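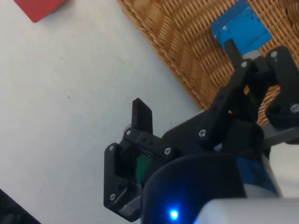 A white tabletop with a green object at the Presadwood workroom.

PRESADWOOD, February: Nultus will begin selling its Flanagan block-and-basket set this month. The set is meant for sorting and tidying games at home and in preschools.

Each set comes with colored cubes in two sizes and a woven basket to keep them in. The first run is 236 sets. Of these, 200 will go on sale at the Zostska store, and the rest are set aside for local preschools.

The basket is sold separately for $30. Families who bought an earlier Nultus block set can use it with the cubes they already own.

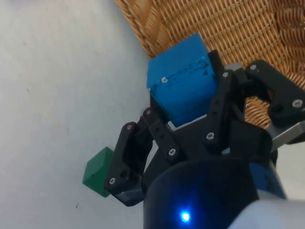
What age is the set for?
Nultus recommends it for children 4 and up. Younger children should play with an adult nearby.

Orders open at the Zostska store at 9 a.m. on the first day of sale. Preschools can ask for a set at the front counter.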